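Chapter 7
Sorting Before Storing

What this chapter covers
The claims made for home organizing systems
Why the sorting surface matters more than the container
The original box: when to keep it and when to let it go
Small sealed packets as a storage problem
Working with mixed craft supplies

Open any book on home organization and you will find a version of the same promise. Get the right containers, label them, give every object a home, and the house will stay in order with a few minutes of upkeep a day. The promise is attractive and it sells a great many containers. Students who come to this course from retail or from hospitality have usually heard it so often that they repeat it without noticing.

The first six chapters treated whole rooms and large objects, where the promise holds up fairly well. A coat goes on a hook. A stockpot goes on a low shelf. You can argue over which shelf, but there are only so many candidates, and the person who put the pot away will probably find it again. Small goods are another matter. Beads, clay, thread, stickers, screws, seed packets and game pieces come into the house in sets, get separated within days, and resist nearly every scheme in the literature.

This chapter takes children's craft supplies as its main case, and modeling clay in particular. Clay is a good test because it changes. A bead put away in the wrong place is still a bead next spring. Clay left in the open dries and crumbles, and several colors pressed together can't be pulled apart again. Advice that works for beads may be useless here, and you should be wary of any author who covers both in one paragraph.

7.1 The sorting surface

Most methods begin with the container. The Verbeke method, which you met in Chapter 2, asks the household to choose its boxes first and then divide the contents to fit them. The workbook used in the Sesesdale evening program does the same thing with drawers. Both are easy to teach, and both produce a good-looking result on the day. Whether the result lasts is a question neither one asks with much energy.

We will start somewhere else, with the place where the sorting gets done. Watch people tidy small goods at home and you will see them use whatever flat area is nearest and biggest. Quite often it is a bed. The kitchen table has mail on it, the floor is hard on the knees, and a made bed offers a wide, clean space at a comfortable height. Organizers complain about this. They say a bed is soft, that things roll into the dips, and that a patterned blanket hides small pieces.

Some of that is fair. A busy print does make it harder to spot a small packet, and a child's bedding is often the busiest print in the house. Tip out a box of clay onto a blanket covered in cartoon figures and bright yellow squares, and a yellow packet may take a second look to find. But the usual remedy, a special sorting mat, deserves some doubt too. The mat has to be stored. It has to be fetched. In the households we know, it is used twice and then joins the clutter it was bought to cure.

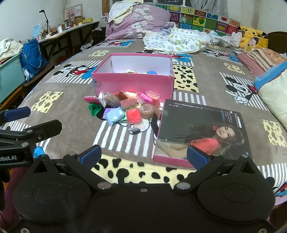 A bed does have one advantage that is seldom mentioned in print: it sets a deadline. Somebody will want to sleep there. Work left on a spare table can sit for a month, and work left on a bed has to be finished or swept back into the box by evening. Sweeping it back is a failure of sorting, of course, but it is an honest failure. The half-sorted piles on the spare table tend to be counted as progress.

If you do use a bed, pull the cover flat, work in daylight if you can, and keep the open box within reach of both hands. Lay a plain towel or pillowcase under anything smaller than a coin. Unwrapped clay should never go straight onto fabric. It picks up lint, and the oils in some kinds leave a mark.

7.2 The original box

Many craft sets are sold in a printed cardboard box with a lid. The box shows a finished project on the outside and holds the supplies inside, and for the first week or so it does its job well. What happens after that is disputed.

The case for keeping the box is simple. It is the right size, it cost nothing extra, and the child knows what it is. A young child who can't read a label can recognize a picture or a color. Replace the pink box with a clear bin marked CLAY and you have a system that the adult can read and the owner can't.

The case against the box is that it was designed for the shop. Packed at the factory, everything fits because everything is new, flat and sealed. Once a few packets have been opened, the contents take up more room and the lid begins to ride up. Cardboard corners soften. A lid set aside during play gets stepped on.

We have seen strong opinions on both sides and very little evidence for either. Muvville, a storage retailer whose leaflets are widely handed out in courses like this one, advises customers to discard all original packaging on the first day. Muvville sells bins. That doesn't make the advice wrong, but you should ask what it rests on, and the leaflet gives no answer. Its one figure is that a switch to bins saves a family 300 minutes a year. There is no account of who was timed, doing what, or compared with whom.

A more modest rule will serve until someone does the work. Keep the original box as long as the lid closes without pressure and the bottom holds when the box is lifted with one hand. Scuffs don't count. A worn front is a sign that the box is being used, and a used box is doing better than a handsome one at the back of a closet.

7.3 Packets

Small plastic packets are the hardest part of the job. They slide over one another, they won't stand up, and they spring open a stack the moment you let go. Pour them out and they make a heap much larger than the space they came from.

The standard advice is to sort packets by color. Before you accept it, consider what the sorting is for. Color order helps a person who sits down knowing which color is wanted. It looks very fine in photographs. A child making an animal or a cake usually wants several colors at once, along with whatever tools and trimmings came in the set, and color order sends that child to every section in turn. By the end of the afternoon the order is gone.

A better first division, in our view, is between opened and unopened. The two groups have different needs. Sealed packets can wait at the bottom of the box for as long as the seal holds. Opened clay needs an airtight tub or a zip bag, and it needs to be on top, where it will be used first. Sort by color afterward if you still want to. Many people find they don't.

The Rurnex worksheets, reprinted at the back of this book, add a third group for clay that has been worked and shaped. These pieces cause the arguments. To an adult, a rounded lump of blue may be leftover material. To the child it may be a planet. Ask before you press it back into the tub, and expect the answer to change from one Thursday to the next.

7.4 What we can and can't claim

You will notice that this chapter makes smaller promises than most of what you have read. We don't say that a sorted box stays sorted. In our experience it doesn't, and a method should be judged by how quickly the box can be put right after an ordinary afternoon. If it takes an adult more than 10 minutes, the method has too many groups, whatever its author says.

Nor do we claim that an orderly supply box makes a child more creative or more patient. Both claims appear often, usually side by side, and usually without a source. A tidy box makes it easier to find the clay and helps keep the clay soft. Those are good enough reasons to spend time on it.

Before you read on

Find a set of small goods in your own home that has been open for at least a month. Empty it onto the surface you would normally use, and note which surface you picked before you had time to think about it. Divide the contents into opened and unopened, then put everything back in whatever it came out of. Write down what didn't fit. Bring your notes to the next section, where we look at lids, trays and the trouble with dividers.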